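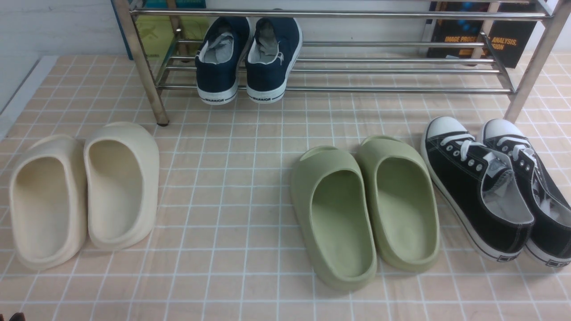
第3章 玄関まわりの収納を組み立てて、置き場所を決める

いよいよ組み立てです！ Wurnenシリーズのシューズラックは部品が少なく、はじめての方でも気持ちよく進められます。この章では、開梱が済んだところから、靴を並べて毎日使いはじめるところまでをまとめました。部品の確認がまだの方は、先に第2章の部品表をご覧ください。

3-1 作業の前に

床に毛布か、開いた段ボールを敷いてください。パイプの端が床に当たると、タイルの目地が欠けたり、フローリングにへこみが残ったりします。玄関が狭いお宅では、居間で組み立ててから運ぶほうがずっと楽です(完成後でも片手で持てる重さです)。

用意するもの
・付属の六角レンチ
・プラスドライバー(壁固定バンドを使う場合のみ)
・やわらかい乾いた布
・メジャー

注意:電動ドライバーは使わないでください。ねじ穴がつぶれると、締め直しができなくなります。

3-2 本体の組み立て

1. 左右の脚を毛布の上に寝かせます。脚には向きがあり、内側にねじ穴が並んでいます。穴どうしが向かい合うように置いてください。

2. 下段のパイプを、奥側から順に差し込みます。ボルトは指で回せるところまでで止めておきます。ここで本締めをすると、あとのパイプが入りにくくなります。

3. 同じ要領で上段のパイプを取り付けます。最後の1本がきつく感じたら、反対側の脚を少しだけ外に開くと、すっと入ります。この瞬間がなかなか楽しいんです！

4. 脚の先にゴムキャップをはめます。固いときはキャップをぬるま湯に浸し、水気を拭き取ってから押し込んでください。

5. 本体を起こし、平らな床に置きます。上から軽く手で押さえながら、すべてのボルトを対角の順に本締めします。

6. 四隅を順番に押して、がたつきを確かめます。揺れる場合は手順5に戻り、いったん全部のボルトを半回転ゆるめてから、もう一度締めてください。

メモ:古いタイル床では、床そのものが傾いていることがよくあります。ボルトを締め直しても揺れるときは、付属のフェルトを脚の下に1枚ずつ足して調整します。

3-3 置き場所を決める

壁にぴったり付けたくなりますが、5cm空けておくのがおすすめです。風が通って靴の湿気が抜けやすくなりますし、裏に落ちた砂やほこりも、柄の細いほうきでさっと掃き出せます。

ドアの開く範囲も必ず測ってください。内開きのドアなら、いっぱいに開けた位置からさらに25cm離すと、荷物を持ったままでも通れます。

注意:暖房器具のそばや、雨の吹き込む場所には置かないでください。メッキ面に水滴が残ったままになると、点さびの原因になります。

小さなお子さまやペットのいるご家庭では、壁固定バンドをお使いください。取り付け方は次のとおりです。

1. 上段のいちばん奥のパイプにバンドを一周させ、留め具をかみ合わせます。
2. 壁の下地のある位置に、受け金具をねじで留めます。石こうボードだけの部分には付けられません。
3. バンドの端を受け金具に通し、たるみがなくなるまで引きます。

3-4 靴の並べ方

ここからは自由に楽しんでください！ 毎日はく靴は下段、週に一度ほどの靴は上段、と分けるだけで、朝の玄関が見違えるほどすっきりします。

かかとを手前に向けて置くと、脱いだ向きのまま収められます。つま先を手前にすると、色や形で選びやすくなります。どちらも試して、ご家族の動きに合うほうを選んでみてください。

背の高いブーツは上段の端へ。両端は脚に支えられているので、重いものでもパイプがたわみにくくなっています。細いヒールはパイプの間に落ちることがあるため、別売りのRunmontトレーを敷くと安心です。トレーは裏の溝をパイプに合わせて置くだけで、工具はいりません。

濡れた靴は、そのまま載せないでください。新聞紙を詰めて水気を取り、中まで乾いてから戻すと、においも残りにくくなります。キャンバス地の靴は乾いたように見えて底に湿気が残りやすいので、もう一晩待ってあげましょう。

3-5 日々のお手入れ

ふだんは乾いた布で拭くだけで十分です。泥が付いたときは、薄めた中性洗剤を布に含ませて拭き、水拭きのあと必ず乾拭きをします。最後の乾拭きに少し時間をかけると、パイプが鏡のように光って、玄関がぱっと明るくなりますよ。

・クレンザー、金属たわし、塩素系の洗剤は使えません。
・ボルトは使いはじめて19日を過ぎたころに、一度締め直してください。その後は毎年4月、衣替えのついでに確認すると忘れません。
・ゴムキャップがすり減ったら、早めに交換してください。交換用は4個1組、1,000円です。

3-6 よくあるご相談

パイプが回ってしまう
片側のボルトがゆるんでいます。パイプを手で押さえ、左右を交互に少しずつ締めてください。

2台並べて使いたい
もちろんできます！ 連結金具Kangで脚どうしを留めると、掃除のときもずれません。上に積み重ねる使い方はできません。

ボルトが1本足りない
緩衝材の折り目に入り込んでいることがあります。見つからない場合は、箱の側面にある製造番号を控えて、Workgateの部品窓口までご連絡ください。

壁紙に跡が付いた
脚の上端が壁に触れています。3-3を参考に、ラックを少し手前に出してください。

2018-10-06改訂
組み立て手順:Eun-seong Gil
お手入れ・ご相談:Hae-won Seok

第4章「傘立てとフックの取り付け」に続きます。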